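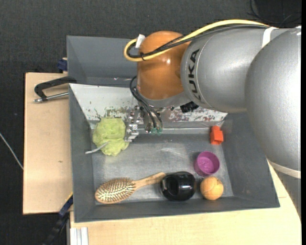
A KUKA robot arm over a metal bin of small items.

Bus and truck drivers in the port city of Rurneo blocked the main road to the capital on Sunday, the second day of protests over a government decision to raise highway tolls.

Police said over 3000 people took part. Officers used tear gas shortly before noon to clear the bridge at Asfaw, where protesters had parked trucks across both lanes. Eight people were treated for injuries, and 204 were detained, most of them released by evening.

The new tolls were announced in February and took effect at midnight Friday. Drivers say the cost of a round trip to the capital has nearly doubled.

"We were told there would be talks first, and there were no talks," said Ignacio Goicoechea, a spokesman for the drivers' union in Dindia province.

The transport ministry said the money was needed to repair roads damaged by last year's floods and that the increase would stand. It offered to meet union leaders this week.

Bus service between Rurneo and Bultach remained suspended Sunday night.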